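Stellia Community Help > Satellites and Listening In

Weather satellite pictures come out as mostly snow, what am I doing wrong?

Posted February 2021 - 3 replies

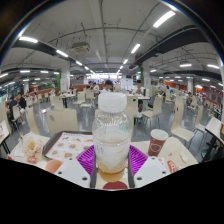
murndale_mags

Hi all, first post so be gentle! I've been trying to pull pictures off the old weather satellites from my backyard in Murndale with a USB dongle, a Kudo dipole kit and the free version of Bivia on my laptop. I've had 5 goes now. Every time I get a nice fat signal on the waterfall for a minute or so, then it fades to mush, and the decoded picture is grey snow with one strip in the middle where you can sort of make out the coastline if you squint.

The antenna is clamped to the clothesline (yes, the metal one) and I've been picking passes off the list in Bivia more or less by what time suits me. My last one topped out at 4 degrees above the horizon, if that matters? Kudo also do a filtered preamp but it's 300 bucks, and I'd rather not buy that and then find out it was the clothesline all along. Any ideas welcome, I'm very keen to get one decent picture before the kids go off the whole project.
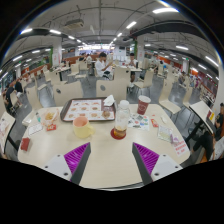

Replies

backshed_bruce

It's the clothesline, mate. Also 4 degrees is nothing, that's behind your neighbour's roof. Get the antenna away from the metal and wait for a high pass.
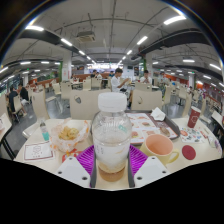
tinfoil_and_solder

Don't buy the preamp yet! I had the very same snow for most of last winter and the fix cost me next to nothing. Sort the passes in Bivia by maximum elevation and ignore anything under 30 degrees till you've had a win. Then open the dipole out into a flat V, legs at 120 degrees, and get it up on a timber or PVC pole with the V pointing north or south. While you're at it, keep the join dry. I used a clear plastic bottle with a white screw cap, same sort of thing as the one over the table there, cut the bottom off, ran the coax up through the middle and it's been a perfectly good little rain hat since July. Give it a rinse first if there's still a bit of brown in the bottom, or you'll have ants in your connector - ask me how I know.

Two other things. Check the filter width in Bivia, mine was set far too narrow out of the box and it chops up the picture even when the signal's lovely. I use 40 kilohertz. And turn off the automatic gain and set it by hand, just until the background noise starts to lift and no further.

If it's still rubbish after that, have a look at thread 689, there's a long chat in there about pager towers swamping cheap dongles. That's the one case where I'd think about spending money on a filter.

murndale_mags

Oh you're both legends, thank you. Filter width was on 12! I'll get a bit of PVC from the hardware shop on the weekend and try the next high pass. Does it matter if the pole's near the chook shed? It's got a tin roof.

backshed_bruce

Few metres clear and she'll be right.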